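Clikholm Barber School Opens Second Training Salon

23/10/2021

The Clikholm School of Barbering has opened a second training salon on Bielecka Street, adding 18 chairs and raising the number of students it can accept each year to 70. Enrollment for the first intake at the new site closed in July, and classes are now under way.

The salon occupies 2 floors of the former Gorkis department store. Cutting and shaving are taught at street level, where members of the public may book appointments at a reduced price. Classrooms and a color room are on the floor above.

Students follow the same program offered at the original site - classic cuts, fades, beard work and hot towel shaving - with a new unit on textured and curly hair. The school introduced the unit after local salon owners reported difficulty in hiring barbers with this training. All student work is checked by a licensed instructor before the client leaves the chair.

Scissors, clippers and capes for the first intake have been supplied by Flandex under a new agreement with the school. Students keep their kit on graduation.

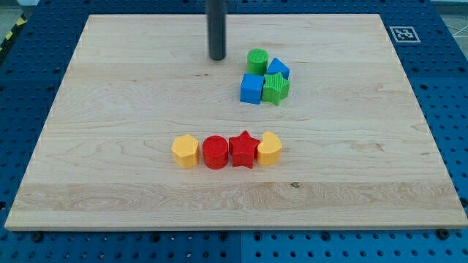 The school has also set aside funds for applicants who would otherwise be unable to enroll. Grants of up to $2,000 are available toward tuition and may be combined with other aid. Applications for the spring intake are being accepted at the front desk of either salon.

Public appointments at Bielecka Street are available Tuesday through Saturday. Walk-in clients will be seen when a chair is free.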